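Preparing a Marketing Text for Translation: Guidance for Client Departments

Issued by the Language Services Office, Stavureck
Last revised 2018-04-03

This page explains how to prepare a brochure, product page or newsletter before it is sent to the Language Services Office for translation. It applies to all departments, including those that work with outside agencies under the Vasten agreement. Legal notices and contracts follow a separate procedure and should go directly to Rosine Mallet.

Before you begin

Confirm that the source text is final. A text that is still being edited should not be submitted, even if the deadline is close. Changes made after translation has started must be repeated in every language version, and small differences between versions are difficult to find later.

You will need the approved source text, the name of the person who approved it, a list of target languages and countries, and the brief form. The form is available from the office on request.

Step 1. Name the country as well as the language

"Spanish" or "French" is not sufficient. Readers in Canada and readers in Belgium expect different vocabulary, different date formats and, in some cases, a different form of address. If one version must serve several countries, say so in the brief. The translator will then avoid regional expressions where possible.

Step 2. Describe the reader

Write two or three sentences on who will read the text and what they are expected to do afterward. Please be concrete. "Existing customers who have not renewed" is helpful; "a broad audience" is not. State whether the reader already knows the product, and whether the tone of earlier mailings should be kept. For languages with formal and informal forms of address, indicate which one your department uses. If you do not know, leave the field blank and the office will propose one.

Step 3. Mark what must stay in English

Product names such as Horobets and Tosen are never translated, and they take no article in any language. Underline them once, at first mention. Job titles, department names and campaign slogans need a decision in each case. A slogan that depends on a rhyme or a double meaning usually has to be written again in the target language. This is charged as copywriting and takes longer, so it should be requested as a separate item.

Step 4. Check the length

Text grows in translation. A page of 800 words in English can easily reach 900 in French or German, and a headline that fits one line may need two. If the layout is fixed, enter the maximum number of characters for each field. Buttons, menu labels and subject lines should always carry a limit.

Layouts with text set inside a graphic cause the most delay. Supply the text in a separate document and leave the graphic unlabeled.

Step 5. Remove expressions that do not travel

Read the text once more with a foreign reader in mind. Sports expressions, references to television programs and jokes about the weather seldom survive. Holidays and school terms also differ: a "back to school" offer sent in July will puzzle readers in many countries. Replace such passages in the source where you can, or add a note explaining what was meant — the translator can then look for an equivalent.

Step 6. Submit the file

Send one file per text, in an editable format, to the office mailbox. Put the project number first in the subject line, followed by the target languages (for example, 3372 DE FR). Pictures intended for publication should be attached separately at full size. Do not paste them into the document.
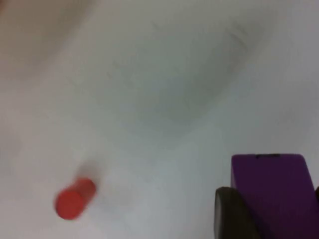
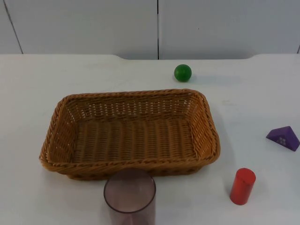 Jocelyn Layug confirms receipt and assigns a translator. You will receive a delivery date with the confirmation. If the text contains technical terms, expect a list of questions from the translator, and please answer it in writing. Answers given by telephone do not reach the glossary, which now holds 179 approved entries and is shared by all language teams.

Step 7. Review the translation

Each department names one reviewer per language. The reviewer checks facts, product names and tone, and marks changes in the file with comments. Personal preferences in style should be kept apart from errors. Where the reviewer and the translator disagree, Darnell Nakamura decides.

Reviewers should not pass the file to colleagues or sales partners for further opinions. If a second reader is required, name that person in the brief form at the start.

Once the review is closed, the final version is stored with its source text. Later corrections to either one must be reported to the office, including corrections to a single number or address.

Contacts

Brief forms and scheduling: Jocelyn Layug
Glossary and terminology: Pylyp Derkach
Agency work under the Vasten agreement: Myroslav Stelmakh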